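The Letter Said No

I was supposed to be writing this from a hotel balcony in Tenar, with a conference badge around my neck and a bad coffee going cold. I'm writing it from my kitchen, and the badge is probably still in a box at the registration desk.

My travel permit was pulled on a Tuesday, by email, at 6 a.m. Two lines! No reason given, no phone number, just a note that I was free to apply again. I'd paid 197 dollars for the thing, plus the flight, and I had already packed (I pack early, it drives my family nuts).

The meeting was on water rights along the Mockus border, and I was going to speak for ten minutes. Ten minutes. I've had longer arguments with parking attendants. But the organizers told me that 200 people had been invited and that a good number of them got the same two lines I did, most of them people who had signed the Wunivberg petition last September. That petition had 3,000 names on it, mine included, and it asked for a public hearing, hardly the stuff of spy novels.

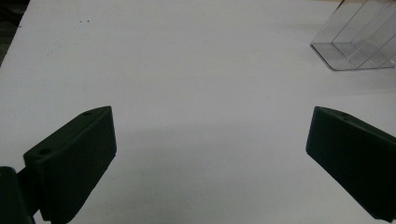
So I gave my talk by video, to a hall I couldn't see very well, and people were kind about it. What I missed was the part after the talks, when everybody sits down around a table and somebody finally says what they think. A mostly bare white tabletop like the one in the photo would have done me fine, with a farmer on one side and a ministry person on the other. You can't get that over a laptop, and I suspect the people who sent those emails know it.

I've applied again, of course. Another 197 dollars, another form, and this time they want the names of every group I've ever given money to. I put down the Tasteck public library.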